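Support > Desktop Hardware > Closed Tickets > Office Tower Shuts Off Under Load

Print this page | E-mail this page

Ticket 157: Dell tower from the Moltville front office, random shutoffs
Opened: 2022-12-23
Status: closed, see last entry
Location: Gatti building, back bench

Entry 1
Okay, so this is the black Dell that runs the label printing and the Drulura stock program in Moltville. The complaint is that it just dies. No blue screen, no warning, the fans stop and it's off (and then it comes right back if you push the button, like nothing happened). They've been living with it for a while and finally got fed up when it went down in the middle of a big holiday batch. I don't blame them one bit!

I picked it up this morning along with its own power cord, because I have been burned before by a bad cord that stayed behind at the desk. Wiggled the cord at both ends with the machine running. Nothing. Swapped in one of ours anyway.

Entry 2
First shutoff on my bench came after 8 minutes with the stock program open and a big print job queued. Second time it ran the whole length of my lunch and was fine until I started a file copy. So it's real, and it's not the wiring in their office, which was my first guess.

The event log only has the usual "previous shutdown was unexpected" lines. Lots of them, going back to May. Not much help, but at least it tells me this didn't start with the last update, which is what the ticket was originally filed under. I changed the category.

Entry 3
Ran the built-in diagnostics from the boot menu. Memory passed, drive passed, fans passed. Then I let the memory test loop while I worked on the Grernavard laptops, and it went around 100 minutes before the machine dropped. No memory errors up to that point. I'm crossing memory off for now, though I'll still reseat it once I'm in there.

Temperatures looked boring the whole time. The processor never got close to anything that would trip a shutdown — I was half hoping for a dead fan, that's a nice cheap ticket.

Entry 4
Opening it up. Cord out, held the power button down for a few seconds to drain it, side panel off. It wasn't as dusty as I expected from a front office, but I blew out the power supply vents and the front intake anyway.

What I want to do here, in this order:
- reseat the memory
- reseat the expansion card
- push on every power plug and see if one of them gives
- unplug and replug the data cable to the hard drive
- try a different power supply

I like these cases, by the way. The latches save a lot of hunting for screws, and it's a big relief not to have tiny ones rolling around under the bench. If you're following this ticket for a similar machine, please don't pull on the red and yellow wires to get a plug loose. Hold the plug itself and press the clip. 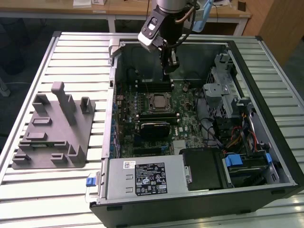
Tower on its side, cover off. Power supply along the bottom, drive cage on the right.

Entry 5
Memory reseated, card reseated, data cable reseated. The main power plug felt snug, and so did the little one by the processor. Put it back on the cord with the cover still off and it died again during a file copy. So that didn't fix it, but now I can stop wondering about it.

Next, the power supply. Our spare for this model was on the shelf (thank you, whoever labeled that box!). I compared the wattage and the plugs against the old one before swapping. Worth the extra minute, as there are a couple of versions that look nearly the same and the shorter cables on one of them won't reach.

Entry 6
Spare is in. Started the memory loop again with a file copy going on top of it, and left it alone. It made it past 230 minutes without a hiccup, and then I stopped it myself so I could go home. That's more than double the longest run I got out of the old one.

Put the old supply back in just to be sure, and got a shutoff before I'd finished my coffee. Back to the spare. I'm calling it the power supply.

Entry 7
Cover on, asset tag checked, printed a full sheet of test labels from the stock program with no trouble. The old supply is in the recycling bin with tape across the socket so it doesn't end up back on the shelf. I've put in a request for another spare.

Machine can go back to Moltville on the next run. If it shuts off again over there, reopen this ticket instead of starting a new one, and please write down what was running at the time. Even "I was printing" is a big help!

Closing.

Drulura Desktop Support | Contact the help desk | Copyright 2022 | Back to top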